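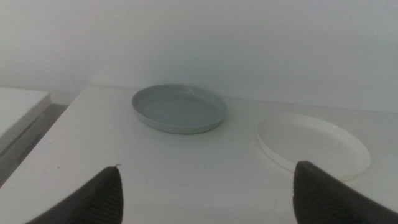
A gray-blue plate with a low rim, and a white dish with a fluted edge, on a white tabletop.

The Plate That Goes With Everything

Ruoxi Qiu has owned a lot of plates. She grew up over her aunt's restaurant, where the dishes came in stacks of 30 and chipped at the same speed, and she still turns every plate over before she looks at the front of it (a habit that makes her very slow company in a thrift store). So when she told me she had narrowed her kitchen down to a single color, I drove over to Tamihana to have lunch and see for myself.

The color is a light gray with a little blue in it. You have to put it next to something white to catch the blue at all, and then it's lovely - like the sky an hour before rain. Eggs look wonderful on it. So do beets, buttered noodles, a plain orange cut in quarters. Ruoxi served me cold chicken with scallion oil and I spent half the meal pushing food to one side so I could look at the glaze!

"White plates are fine," she said. "I have white plates. But a poached egg on a white plate disappears."

The other thing she cares about is the rim. Hers are low and turned up all the way around, enough to hold a spoonful of sauce and still let you get a fork in flat. Wide flat rims, the kind you see at banquets, make her cross. All that clay and nowhere to put the potatoes.

Her plates come from Seka, a two-kiln pottery run by Lindsay Pirihi out of an old feed store by the river. Pirihi fires up to 700 pieces a season and has been working on this same glaze for 9 years. The first batches came out green. After that she had a long stretch of something she calls dishwater, and a shelf by the door still holds the survivors, which she uses for paint, dog biscuits and loose screws.

"Gray is hard," Pirihi told me. "If it goes warm it looks dirty. If it goes cold it looks like a hospital. I wrote down 102 recipes before I had one I'd eat off."

I asked both women what to put alongside a plate like this, and they gave me the same answer on different days: something light and cheap. A thin white dish with a bit of fluting at the edge is perfect for bread, or olive pits, or the lemon halves once everyone has squeezed them. Ruoxi keeps a few in the drawer under the stove. They don't match anything and they don't need to, and when the table is white as well the gray plate gets all the attention.

Pirihi opens the next kiln in July, and there will be bowls this time. Ruoxi has already asked for six.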